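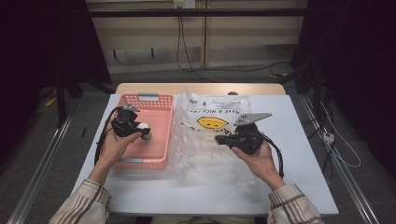 Fig. 4. Basket with grey handle insert, on a white tabletop.

4. Sorting baskets for the Skallier shelf

The Skallier shelf is delivered without baskets. You can use any plastic basket which has a firm rim and is not wider than the runners. Please read the whole section before you begin.

4.1 Fitting the runners

1. Lay the side panels on the floor with the drilled holes up.
2. Press one runner into each pair of holes until you hear a click. The open end of the runner must look to the front of the shelf.
3. Secure every runner with two short screws (bag C). Turn them by hand only.
4. Measure the inner distance between the left and the right runner. It must be 535 mm at the front and also at the back.

Note: If the distance at the back is smaller, the rear bar is mounted upside down. Go back to section 3 and turn it.

Caution! Do not use an electric screwdriver. The screws can break through the panel.

4.2 Placing the baskets

1. Begin with the lowest level.
2. Lift the front of the basket a little, set the rim on both runners and push it in slowly.
3. Pull the basket out halfway and let it go. It should stay where it is. If it tips forward, move the stop pin one hole to the back.
4. Repeat for the other levels.

The highest level is 1,031 mm above the floor. Keep only light things there – balls, yarn, empty bags.

Caution! The maximum load is 40 kg for the complete shelf. Do not let children hang on a basket which is pulled out.

4.3 Cleaning

Wash the baskets in warm water with a little soap. Dry them well before you put them back, also under the rim, where water likes to stay. The runners need only a dry cloth. Please do not oil them.

Spare runners and stop pins are ordered under number 176. Write the colour of your shelf on the order.

Text: Aranka Farkas. Checked: Ferdinand Berchtold, November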